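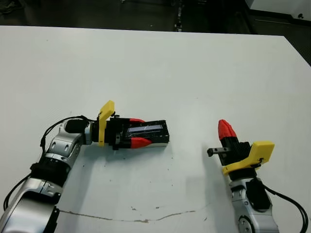
Costel Hodoroagă had the graph open when I came in, and he did not turn around.

"It holds," he said. "I ran it again overnight. It still holds."

I put my bag on the chair and went to look over his shoulder. There were two lines on the screen. The lower one was the policy we had trained on everything, all 170 demonstrations. The upper one was the policy trained on 38 of them, and the 38 were the ones I would have thrown out.

They were the demonstrations with pauses in them. Somebody working the leader arms would bring the left gripper across with the object in it, and bring the right one up to meet it, and then stop. The stop might last a second. Sometimes it lasted 3. Then the person would go on and finish the handover. When I wrote the cleaning script in the spring I set a threshold and trimmed the stops out, the way I had been taught to at Bisgaard, where idle time in a recording was treated as dirt. Costel had asked me to keep the originals anyway. He kept originals of everything.

"What does it do at the pause?" I asked.

"It pauses."

"For how long?"

"That is the part I want you to see."

We went through to the lab. It was early and the heat had not got into the building yet. Preris had rented the floor from a dental supply company that moved out to Olville, and there were still hooks along one wall where the lab coats had gone. Costel brought the arms up and let them run through their checks. I leaned on the wall by the hooks.

He started the old policy first, the one trained on all of it. The arms came in and the handover went the way I knew it went. The left brought the object over, the right came at it without slowing, and if the two happened to line up it worked, and if they did not the right gripper pushed the object sideways and closed on air. He ran it ten times and wrote the results in pencil in the notebook he used for this. I had stopped being upset about that policy around the time I stopped expecting it to improve.

Then he loaded the other one.

The left arm came over with the object and held it out level. The right arm rose to meet it and stopped short. It stayed there. I found that I was waiting with it. Then the right wrist turned by a small amount, and it went in and closed, and the left let go.

"Again," I said.

He ran it again. This time it hardly stopped at all.

"Now watch," Costel said. He ran it a third time, and as the arms came together he pulled the cord on the blind, so that the light from the window fell across the table. The arms stopped. They stayed stopped much longer than before. I had time to think that it had crashed, and to look at the monitor and see that it had not. The right wrist turned one way and then back the other way. Then it went in.

"It waits when it can't see well," I said.

"It waits when it can't see well. I never told it to. There is no term for it anywhere. You can read the whole loss function on one page and there is no waiting in it."

"So it's copying the operators."

"It is copying when they waited. You took the pauses out because nothing moves during a pause. But the person was looking. They stopped because they weren't sure, and they started again when they were." He wrote something in the notebook. "In the full set there are too many recordings where the stop was cut, so the picture says I'm not sure and the motion says go. It learned to go."

I did the arithmetic on what I had done. The script was mine. It was eleven lines long, and I had been a little proud of it, and it had cost us most of the winter's recordings and then all of the spring's training.

"I'll put the stops back," I said. "We have the originals. I can rerun the whole set without the trim."

"Yes. I'd like that." He shut the notebook. "There is one more thing. I looked up who the 38 came from."

The recordings were tagged with a station and a login, so it was not hard to find out. I had never looked, since we had been told when we started that the operators were interchangeable and that it was better for the data if we thought of them that way.

"It's nearly all one person," Costel said. "My mother did those."

I knew that his mother had worked for us. She had come in for part of the winter, when we were short of people and he was asking everyone he knew. She had been a seamstress, and then she had kept the books for a bakery, and after that she had retired. I remembered her sitting very straight in the operator's chair with her glasses on a chain. I remembered too that she had the lowest throughput of anyone on the sheet, and that somebody from Trusent, who were paying for the work, had put a yellow mark next to her number in a meeting.

"She was slow," I said. I did not mean anything by it.

"She was slow. I told her so. I told her the others were getting through twice as many, and did she want me to turn up the speed on the arms." He was looking at the table. "She said no, thank you, she liked to see where it was before she took it."

He ran the policy again while we stood there. I don't think he needed the trial. The left arm came over and the right arm came up, and in the gap before they met there was the stop, and I thought I could see it now, the way you can tell who is coming up the stairs. It may have been that I had just been told.

"Did you show her?" I asked.

"I took a video home. She watched it once and asked me why it was so expensive." He smiled a little. "Then she asked if it could thread a needle. I said no. She said, well, then."

We worked through the rest of the morning. I restored the untrimmed files from the backup drive and found that the drive had a bad directory, and had to get those from the second copy. Costel wrote to Trusent. He wrote the email three times, and the version he sent said that we had found a preprocessing error affecting handover reliability under variable lighting, that we had a correction, and that we would have numbers on the full set in August. He read it aloud to me before he sent it. It was all true.

"You should say about the yellow mark," I said.

"To who?"

"To them. That they marked her down, and she was the one."

He thought about it. "They'll ask what to change in the hiring," he said. "And then they'll want everyone to pause. They'll put it in the instructions, pause before contact, and people will pause because it is in the instructions, and I'll have 170 new recordings of people waiting for nothing." He pressed send. "Let me write it up first. I want to get it right."

At noon he went down to the yard to call her. The window was open and I could hear his side of it, which was in Romanian, and which I could not follow. He talked for a while and then he said nothing for a long time, and I looked out to see if he had hung up. He was standing by the bicycle rack with the phone at his ear, listening.

I went back to the files. The trim script was still in the folder, and I moved it to the archive, and in the note that the archive asks for I put the date, Jun 27, 2025, and under reason I wrote "removes looking." Then I started the first of the long runs and went to find something to eat.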